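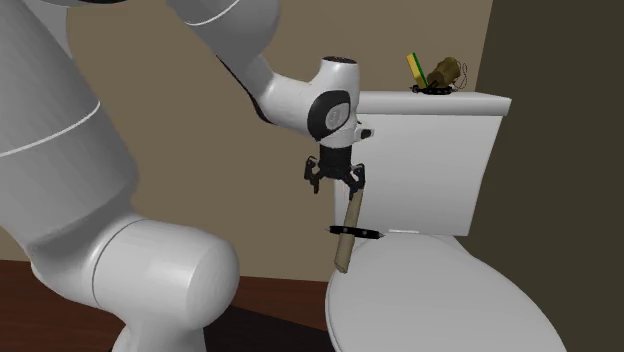

I've spent most of a fortnight with the Garkwood paper and I still can't decide whether I believe it. The claim is simple enough. You train a policy in simulation on a set of ordinary rooms with ordinary junk in them, you let a scene generator throw odd objects into odd places, and the resulting robot is supposed to cope with rooms it has never met. The headline number is 67 successes out of 100 on the held-out scenes. The baseline they compare with is a good deal worse.

Naa Agbenyega sent it to me with the message "you'll hate this", and she knows me fairly well.

To be fair to the authors, I don't hate the generator. Most simulated kitchens and bathrooms I've worked with look as though a real estate agent has just been through. Garkwood will happily drop a sponge on top of a toilet tank with a studded band lying under it, and then ask the arm to do something with a stick beside the lid. It's silly, but silly placement is a decent way of finding out whether your policy has learned about objects or only about benches. I'd use it myself, and I probably will.

My trouble is with the word "success".

The task I looked at hardest is the one they call ring-on-rod. There's a collar and there's a stick, and the collar has to end up around the stick. In the released code, the check asks two things: does the stick pass through the loop, and are the fingers open. If both are true on any single step of the episode, the episode gets its tick. It doesn't have to stay true. There is no check that the collar has come to rest on something, no check on the arm's speed, and nothing about what the rest of the room looks like by then.

Here's the kind of state that satisfies it.

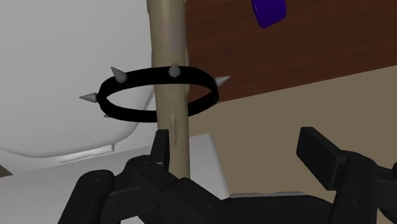
Ring-on-rod in Garkwood: collar around the pole, jaws open. One step like this is all the check asks for.

Looks convincing, doesn't it? It convinced me for a day or so. But a still is a terrible witness. You can't tell from it whether the collar is resting, falling, or being held up by some quirk of the contact solver, and the check can't tell either. It sees exactly as much as you do.

So I reran it. I have access to a shared machine at Kvaran for evenings, and the authors have released their weights, which I'll give them full credit for. Plenty of people don't. With their settings and their check I got 61 out of 100 in place of their 67. I'm not going to make a fuss about that gap. Different driver, different solver build, a bit of luck, and they only report three seeds in the first place, so I doubt anyone could say with a straight face that those two numbers differ.

Then I changed the check. I asked for the collar to be around the stick, the fingers to be clear, and everything to be still for a short while afterwards. That's what most people would picture if you told them a robot had put a ring on a rod. The score dropped by almost half. I'm not printing the exact figure because I only ran it once, on one seed, and it would be pretty rich of me to complain about three and then publish one.

What surprised me more was how it dropped. I'd expected collars that slid off. There were some of those, but a good share of the lost episodes were ones where the arm got the collar where it was meant to go, opened up, and then kept fiddling. It would nudge the stick, back off and come in again. The policy had never been given a reason to stop, so it didn't. In the original scoring none of this shows, because the tick has already been handed out.

Elínborg Lauritsen read a draft of this and thinks I'm being unfair. Her view is that "true on any step" is how half the field scores things, that the baseline was scored the same way, and that the comparison between the two methods therefore stands. She's right about the first two. I'm less sure about the third. A loose check doesn't flatter every policy equally. If one of them moves fast and pokes at everything, it gets many more chances to pass through a state that counts, and the Garkwood policy does move fast. I ought to rerun the baseline with the stricter check before saying anything stronger, and as of 26th June I haven't, as the baseline weights are not in the release. I've written to ask.

She also pointed out that spiked collars are a nasty thing to simulate. The spikes catch. Depending on how the collision shapes are built, a spike might snag on a bumpy stick in a way no real one would, or slip past in a way no real one would. I opened up the collar mesh to see which it was and came away none the wiser. If anyone has a good recipe for thin loops with pointy bits on them, I'd like to hear it. The one from the Trillport tutorials makes everything behave like wet soap.

The paper's last section says the results "suggest readiness for transfer to physical platforms". I don't see how they suggest that. There isn't a real arm anywhere in the paper, or a real collar, or for that matter a real toilet. There's a policy that does reasonably well at passing through a certain arrangement of shapes in a certain physics engine. That's worth knowing! I'd just like it written down in those words.

A few things for anyone else who wants to try this. The evaluation script caches scenes between runs, so clear the cache if you change the object list or you'll be scoring the old rooms (I lost an evening to that). The check lives in its own file and is short, so swapping it is easy. And save the whole trajectory, because the default keeps only the step where the tick was given, and you'll want to see what the arm got up to next.

I've put my modified check up with the rest of my scripts. If the baseline weights turn up I'll rerun both properly in September, on more than one seed this time, and post whatever comes out, including if Elínborg gets to say she told me so.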